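# Refinishing a tabletop: oil or poly? (long, sorry)

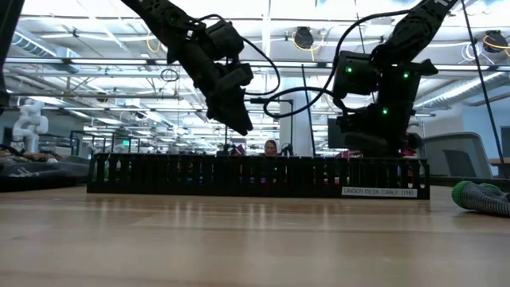 **posted by skuter_lane** | Thread starter | December | 496 views

Okay, I have gone back and forth on this so many times that my wife has banned the subject at dinner. I want a light top. Pale tan, smooth, a bit of shine to it, but with the grain still there if you look for it. That's the whole wish list. What I've got is my aunt's old kitchen table, which somebody stained dark brown before I was born, and which I've spent the last 2 weekends sanding in the garage with the door open and my coat on.

I'm down to bare wood now, and I'm pretty sure it's maple. I went up to 220 grit and I'm wondering if I should keep going. The man at Bickerstaff Hardware told me 400 and then a hardwax oil. My neighbor says that's nuts and I should brush on three coats of water-based poly and be done by Tuesday's trash pickup or whatever. (He does everything on a trash pickup schedule.)

Two kids, lots of spaghetti, one of them does homework with markers. What would you put on it?

---

**grestari_mike** wrote:

Poly. Water-based, satin or semi-gloss depending on how much shine you want. I did our dining table with it six years ago and it still looks good except for one spot where my son set down a hot pizza pan, and I don't think oil would have saved me there either.

Don't go to 400 under poly, though. Stop at 220. You want it to have something to grab.

---

**plumtree_annie** wrote:

Going to disagree with Mike (again, hi Mike!). With markers in the house I'd want something I can fix in one spot. My oil finish gets beat up all the time, and I just scuff the bad patch, rub in a little more, and go to bed. When my poly table got scratched I had to do the entire top over or it would've looked like a bandage.

But yes, oil will make maple warmer. If you want it to stay really pale, look for one with a bit of white in it, and PLEASE try it on the underside first. I skipped that once and ended up with a table the color of a peeled banana.

---

**skuter_lane** wrote:

Banana is kind of what I'm afraid of. I wiped a corner with mineral spirits last night to see what it would do and it went a lot more yellow than I expected. Is that what oil will look like?

---

**Dean Parsons** wrote:

Close to it, yeah. Mineral spirits is a decent preview of any clear oil-type finish. It'll dry back to where it was so you haven't hurt anything.

I refinish furniture for a living, mostly tables, and I use both. For a family with young kids I lean toward water-based poly on a light wood. It goes on looking like milk and dries close to colorless, and it doesn't amber the way the oil-based stuff does. Few things that matter more than the brand:

- Raise the grain first. Wipe the bare wood with a damp rag, let it dry overnight, then knock it back by hand with your 220. If you don't, the first coat will feel like a cat's tongue.
- Thin coats. Thinner than you think.
- Don't go back over a spot that's started to set up. Leave it ugly and sand it later.
- Do the underside too, at least a coat. I've seen solid tops cup when only one face was sealed.

And your garage is too cold in December. Check the can. Most of them want it above 50 or so and they mean the wood as well as the air.

---

**skuter_lane** wrote:

Well, shoot. It's 38 out there right now.

---

**grestari_mike** wrote:

Bring it in the living room. Water-based barely smells.

---

**plumtree_annie** wrote:

"Barely smells" says the man with no sense of smell. It does smell, Mike. It's not awful, but crack a window and keep the kids out until it's dry. Also dog hair. Do you have a dog?

---

**skuter_lane** wrote:

We have a dog. A big white one. I suppose on a pale table you'd never see it lol

---

**trarner_tom** wrote:

I'll be the grump here. If it's an old family table, why strip it at all? Dark brown was how your aunt had it. There's a lot of nice old furniture getting sanded down to the same blond look, and in ten years everyone's going to want the brown back.

---

**skuter_lane** wrote:

Fair question, and I did think about it. But she hated that stain! It came that way from my great-uncle and she kept a tablecloth on it for thirty years. My mom said she'd have been out in the garage with me holding the sander.

---

**trarner_tom** wrote:

All right, I withdraw the complaint. I still say use shellac.

---

**Dean Parsons** wrote:

Tom, not on a kitchen table with kids! One spilled drink of the wrong sort and you've got a ring. Love shellac, have gallons of it, would not do it here.

One more on the shine. If you want some gloss with the grain still showing, build it up with gloss and make only your last coat semi-gloss. Stacking up a bunch of satin can go cloudy on you. And check your work with a light held low across the top before every coat. Overhead lights hide sanding swirls, then a sunny morning comes along and shows you every one.

---

**grestari_mike** wrote:

I've never had satin go cloudy. Four coats on mine.

---

**Dean Parsons** wrote:

Did you stir it between coats?

---

**grestari_mike** wrote:

Every time.

---

**Dean Parsons** wrote:

Then that's probably why yours came out nice. Most folks stir once when they open it and the flatteners settle to the bottom. Don't shake it, by the way, you'll get bubbles.

---

**skuter_lane** wrote:

Okay, update. Carried the top into the spare room this afternoon (took both of us and we clipped the door trim, so now I have a second project). Wiped it down with the damp rag and wow, Dean was right, it got all fuzzy. Going to leave it overnight and sand in the morning.

Going with the water-based. Annie, I bought a small can of the white-tinted oil as well and I'm going to try it on the underside of one leaf, mostly so I can quit wondering. Does anyone know if I can put poly over it later if I chicken out?

---

**plumtree_annie** wrote:

Read the can, but most hardwax oils don't want anything on top. You'd be sanding it back off. Use a scrap if you've got one! And post the color when it's dry, I want to see it next to the poly.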